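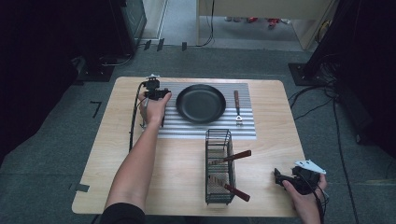
Frequently asked questions about caring for wooden-handled cutlery, wire baskets and small pans

We get a lot of letters at the Clellthorpe shop, and a good many of them ask the same few things, so I have gathered up the answers and put them all in one place. If yours isn't covered, do write to us, or come by the counter any time before six and bring the piece with you. I always like to see how things have held up.

Can forks and spoons with wooden handles go in the dishwasher?

Please don't, even if the rest of the set looks tough enough to take it. The long hot cycle dries out the wood, the handle shrinks a little away from the metal, and then water gets into the gap and you have a wobbly fork by November. Wash them by hand in warm water with a drop of dish soap, rinse them, and dry them with a towel straight away. It takes less time than loading the rack, and I find it rather a pleasant job with the radio on.

How often should I oil the handles?

Whenever they look pale and feel a bit rough under your thumb. In our house that works out to every couple of months, but we cook a lot and there are five of us. Use food-safe mineral oil, rub in a small amount with a soft cloth, leave it overnight and wipe off what's left in the morning. Olive oil will do no great harm once, but it does go sticky and it does start to smell, and I have had more than one person bring me a whole drawerful to rescue.

My handles were different shades when I bought them. Is something wrong?

Not at all! Wood varies from piece to piece, and some handles come out a good deal redder than others. They tend to drift closer together with use and oiling. If you'd like a matched set from the start, tell us when you order and Tibor Szénási in our packing room will go through the bin and pick them out for you. He has a very good eye for it, and there is no extra charge.

Which way up should things stand in a wire basket?

Handles out, so that you aren't grabbing at tines, and the basket set down where everybody at the table can reach it. For drying, I lay wooden-handled pieces on a towel first and only put them in the basket once they're dry. An open mesh lets the air through nicely, but a handle that rests in a puddle at the bottom will go dark at the end, and that mark is hard to sand out.

The long pieces stick out over the side. Do I need a bigger basket?

Only if it bothers you. Ours hang over the side too, and I've never found it a problem as long as the basket sits squarely on the table and isn't right at the edge. If you have small children who like to pull at things, our taller Pleltedlow basket might suit you better. It holds 2 full sets and weighs almost 700 grams empty, so it takes a fair tug to tip it.

How do I clean a wire basket?

An old toothbrush, soapy water and a little patience at the corners, where the crumbs collect. Dry it well, and look it over now and then for chips in the coating. A chip can be dabbed with matching paint on the outside, but if the inside is flaking where the cutlery touches it, I would retire the basket to the garden shed and keep string in it.

Can I bring the frying pan to the table?

Yes, and we do it most mornings with eggs. Put a good thick trivet down before the pan. A woven or printed placemat is lovely under a plate, and fine under a pan that has cooled, but it won't save your tabletop from one that has just left the burner. Our cork trivets from the Taheri range are made for this.

What size of pan is right for two people?

A small shallow one will do you two fried eggs or a single pancake, and that is what I'd start with. Cooking for more than that, you'll want to go up a size, or you'll be standing at the stove while everybody else eats.

How should I wash my placemats?

Check the label first. Our striped Broltilis mats can be wiped down with a damp cloth after each meal, and every so often they can go in a bowl of lukewarm water (60 degrees is much too hot for them). Lay them flat to dry and smooth the corners with your hand while they're damp. If one does curl, put it under a couple of heavy cookbooks overnight.

Do you repair pieces you didn't sell?

Gladly, if we can. Loose handles are the usual thing. Wrap the piece in newspaper, put your name and telephone number inside the parcel, and we will call with a price before we touch anything. Parcels under 500 grams can come back by ordinary mail, and anything heavier we'll talk over with you on the phone.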